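Laldale Neighbors Help Board > Home > Laundry and Cleaning

Black clothes going gray and fuzzy, please talk me down
Posted by Cuiping Ye, June 8, 2022

I own a lot of black. This was a decision I made in my twenties to avoid ever having to match anything, and it has served me well except that none of it is black anymore. I have black that is gray, black that is brown, and one pair of pants that has gone the green of an old pond. When I get dressed I look like a paint strip.

Pictures first, then the details.
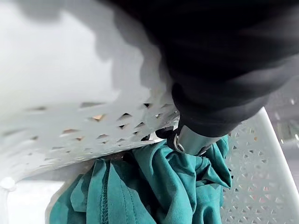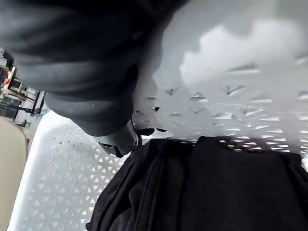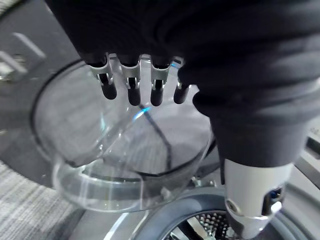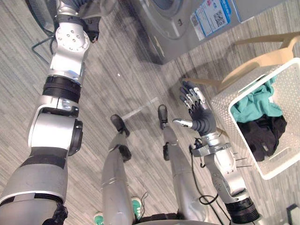 My setup: a Drutau top loader that was in the apartment when I moved in, and a matching dryer with two settings, Off and Kiln. I wash everything on warm with the liquid that was on sale. I do sort. Darks go with darks, and I have been smug about it for years, so please don't tell me to sort.

What I've tried so far:

Vinegar in the rinse. The clothes came out the same color and I wanted a salad.

Coffee. A website told me to pour two cups of strong black coffee into the rinse. I did it with the good beans, because I wasn't thinking. No change to the shirts.

A box of Hukenov dye, in January, for the green pants. The pants took it beautifully. The thread did not, so now they are black pants with every seam outlined in olive, as if somebody drew them. I wore them to a dinner and was asked where I bought them, in a tone.

The fuzz is the other half of it. Everything comes out with a fine pale coat, like it spent the night with a cat. I don't have a cat. I've gone through so many lint roller sheets that I've started buying them at the place where contractors shop.

I'm not looking to replace the whole closet. I'd like to know (a) whether anything gets the color back, (b) how to keep the newer things from going the same way, and (c) what the fuzz is and who I should be angry at. The machine came with the apartment and I can't swap it out, although I have thought about pushing it down the stairs.

Edited to add: the water here is hard enough to chew, if that matters. The kettle looks like a cave.

basementlaundry
Member, 475 posts

It matters. The hard water is most of your problem, and you put it in an afterthought.

Hard water keeps detergent from dissolving and rinsing out the way it should. What's left dries on the cloth as a dull film, and on black a dull film reads as gray. So some of your clothes may not have faded at all. They're dirty with soap. Before you dye anything else, do this with one shirt you don't love:

Wash it on warm with no detergent and half a cup of washing soda. Look in at the water partway through. If it's cloudy or sudsy with nothing added, there's your gray. Run it again until the water is clear, then hang the shirt up and see what color it is in daylight. Skip this for wool and silk, which hate washing soda, and check the tag on anything fancy.

For real fading, where the dye has left the building, only dye brings it back. And the seam thing is normal. The thread is nearly always polyester even when the cloth is cotton, and ordinary dye slides right off it. You can get a dye made for synthetics, but it wants a pot of water kept just under a boil and a kitchen you don't care about. Or go over the stitching with a black fabric marker while watching television. I've done an entire pair of jeans that way. It took most of a movie and I couldn't tell you which movie.

Green and brown are what black turns into when one part of the dye goes before the others. Black is usually a mix. The cheap kind is mostly optimism.

As for keeping the newer stuff:

Cold water, inside out, shortest cycle that gets it clean. Zippers closed.

Use less detergent than the cap says if your water is soft, and a bit more if it's hard. You are hard. I used to tell everyone to use less and had to go back and apologize to half this board.

Stop using Kiln. Heat and tumbling are what age the stuff. Hang it indoors, out of direct sun. A drying rack costs less than the dye did.

Wash less often. A sweater worn over a T-shirt to sit at a desk can go quite a few rounds. Nobody at your desk is sniffing it.

The fuzz is two separate things. Some of it is lint from other loads. Towels are the worst for this, and if you wash towels and then darks right after, the darks wear the towels. The rest is the cloth's own fibers getting roughed up and standing on end, and those catch the light and look pale. No roller will fix that second kind, they're attached. A battery fabric shaver will. Lay the garment flat on a table, pull it smooth, go lightly. I put a hole in a cardigan by being confident.

Also clean the machine. Some older top loaders have a lint trap inside the agitator or tucked under the rim of the tub, and plenty of people live their whole lives without meeting it.

Gus_on_Third
New member

just buy navy

Marguerite P.
Member

I'd second nearly all of the long answer and argue with one bit of it. The fabric marker is fine on jeans. On anything that gets washed weekly it goes purple, and then you have purple seams, which I would say is a step down from olive.

I did alterations out of my spare room for 18 years and the black pants were always the heartbreak. People brought them in for a hem and asked if I could "do something about the color" while I had them. What I told them was to look at the fiber tag before spending another dime. Cotton and rayon blacks fade, some of them from the first wash. Polyester holds its color nearly forever and smells like it. A blend will fade unevenly, so you get that heathered look you didn't pay for. When you buy the next pair, turn up the hem and compare the inside with the outside. If they already differ in the store, put them back.

One thing I haven't seen mentioned is fabric softener. If you use it, quit. It leaves a coating too, and it can hold the lint on like flypaper. Dryer sheets, same story.

On hard water: Kang Hardware on the corner sells a powdered water conditioner by the box. You add a scoop with the wash. I can't promise it'll do anything for the kettle.

And do wash a brand new black thing by itself the first time, whatever the tag says. I had a bathroom rug that used to be cream.

Cuiping Ye
Original poster

Reporting back. I did the washing soda on a T-shirt that I had down as a dust rag. The water looked like dishwater. I ran it three times before it came clear, and I stood over the machine with the lid up like I was waiting for it to confess.

The shirt is not black. But it's a respectable charcoal and I've moved it back into the drawer. The others are going through tonight, except the green pants, which I have decided are a style.

I also found the lint trap. It's in the agitator. I've lived here six years. I'm not going to describe what was in there, but I could have knitted it.

Softener is gone, drying rack is up in the hallway and I've walked into it twice. Marguerite, I went to Kang for the powder and they were out, and the man said to try again Friday. To Gus: I own one navy sweater and I've been wearing it as black since I bought it.

basementlaundry
Member, 475 posts

Six years is not the record on this board. Check the dryer vent hose while you're feeling brave.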